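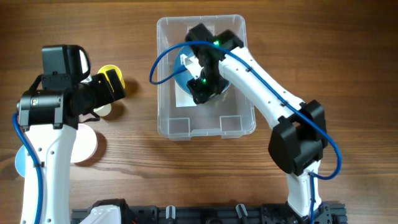
The Bin on the Table

Paloma Escobedo gave up on her cupboards, cleared her dishes into plastic, and found she rather liked it there

By the second week of January, Paloma Escobedo had stopped opening the cupboard to the left of her stove. She knew what was in it, more or less. There were the blue plates, and behind the blue plates the bigger blue plates, and somewhere behind those a gravy boat that had come down from an aunt in Stammont and had been used, by her reckoning, twice. To get to any of it you had to take out the mixing bowls first, and the mixing bowls had nowhere to go but the floor.

"I was eating off the same dish every night," she told me, pouring coffee in the kitchen of the narrow house on Hullar Street where she has lived for 29 years. "I'd wash it, dry it, put it on the table and eat off it again. I had a cupboard full of plates and I was living like a camper."

What she did next will be familiar to anyone who has packed up a kitchen for painters or plumbers. She went to Grudell, the housewares store by the old depot, and bought a clear plastic bin. She set it on the kitchen table and started putting dishes in. The difference is that the painters never came, and the bin never left. She has six of them now, and the cupboard to the left of the stove holds light bulbs and the good tablecloth.

I should say that I went to see her as a doubter. I grew up in a house where dishes lived behind doors, and a bin was where you kept Christmas lights. But I have a soft spot for anybody who has thought hard about a small thing, and Paloma has thought very hard about this one. She talked about it for most of an afternoon, and I let my coffee go cold twice.

Her first rule is that you have to be able to see in. She tried a solid gray tub early on and hated it, because a solid tub is only another cupboard with the door on top. See-through is better, even the smoky kind that goes a little dim toward the bottom. You don't need to read the pattern on a plate, she says, you only need to know that it's a plate and that it's blue.

Her second rule is one layer of padding and no more. She is fond of newspaper but it leaves ink on pale glazes, so she uses dish towels, the thin ones that have been through the wash a thousand times. A towel on the bottom, then the largest plate, then a towel folded in half, then the next size down. Bowls go in a bin of their own. She used to nest them inside one another with nothing in between, until she lost a green one that way, and she still talks about that bowl as you might talk about a good dog.

The lifting she learned the hard way. A bin full of stoneware is a serious weight, and the rim is a poor thing to carry it by. She fills hers on the table where it's going to stay, or she fills it halfway and makes two trips. When she does move one she gets both hands underneath and walks slowly, "like there's a baby asleep in it."

There's a price to all this, of course, and it's the table. Paloma's is a big brown one, bought secondhand from a family named Kamata when they moved to the coast, and for years it was where everything happened - taxes, pie crust, her son's science projects. Now the everyday bin takes up one end of it. The other five sit on a low shelf her brother put up for $142 in lumber and brackets, a sum she quotes with some pride, since a cabinet man had looked over the kitchen the summer before and wanted $2959 to redo the lot.

I asked if she missed having a proper place for things. She thought about it for a while, turning her spoon over.

"My mother would be ashamed of me," she said. "But my mother had eleven people to feed and a pantry you could walk around in. I've got me, and my son on the holidays. I want to reach out my hand and get a plate."

She got up then to set out some lunch, and I watched her do just that. Two plates, straight up and out, and the towel tucked back down over the rest. The gravy boat, I learned over the soup, has gone to a niece.

Since that visit I've been looking at my own cupboards with a certain amount of suspicion. I haven't bought a bin. I did take the mixing bowls out on Saturday's chore list and put them up on top of the refrigerator, where my husband has already asked me twice what they are doing.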